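Lildale Hallway Shoe Rack - Owner's Guide
Section 4: Positioning, loading and care

Read this section once the rack has been put together and all the bolts have been tightened as shown in Section 3. Keep the hex key. You will need it again in step 6.

Choosing a place for the rack

1. Stand the rack on a hard, level surface. On carpet, put a thin board underneath so that all the feet bear evenly.

2. Leave a gap of at least 2 cm between the back of the rack and the wall. Outside walls can be damp in winter and bamboo marks easily.

3. Keep the rack at least 62 cm from a radiator or stove. Direct heat dries the boards and can open the joints.

CAUTION: Do not stand on the rack or use it as a seat. Do not let children climb on it.

Loading the shelves

4. Put heavy footwear such as walking boots on the bottom shelf. Use the middle shelf for sandals, slippers and light shoes. The top shelf is for small things like gloves or a shoe brush.

5. Set each pair down flat with the soles fully on the boards. To take a shoe off, lift it clear of the shelf before pulling it towards you. Dragging grit across the boards will scratch the finish.

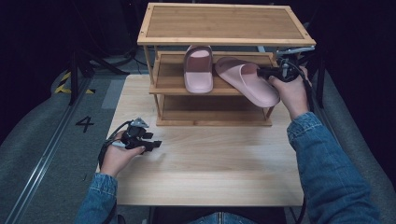

Ravindra Agarwal wrote to us that his slippers slid about on the middle shelf until he cut a strip of rubber matting to fit, and that he now does the same on every shelf. Matting is fine as long as it is not glued down. Take it out when you clean the rack.

NOTE: Wet shoes should be left on a tray or mat for 24 hours before they go on the rack. Water that sits between the boards will turn them grey.

Checks after the first weeks

6. Bamboo moves a little as it settles into a heated house. After the first month, go round every bolt with the hex key and take up any slack. Stop as soon as you feel it bite.

7. Press down on each corner in turn. If the rack rocks, loosen the lower bolts by half a turn, press the rack down on a flat floor and tighten again, working from corner to corner.
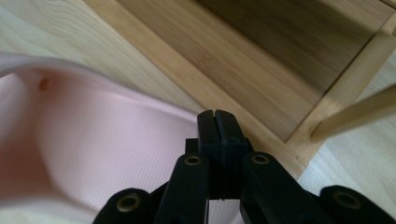
8. If it still rocks after step 7, fit one of the felt pads from the spares bag under the short leg. Two pads can be stacked - no more than that.

Cleaning

9. Wipe the shelves with a damp cloth and dry them straight away. Do not use bleach, wax polish or scouring pads.

10. Scuffs can be rubbed down lightly with fine sandpaper, along the grain, then wiped with Ghaffari Clear Oil or any other plain furniture oil. Leave overnight before loading.

Spare parts

Bolts, felt pads and single shelves can be ordered from the Besbridge depot. Quote part list 2044 and say which shelf you need, as the top one is a different pattern.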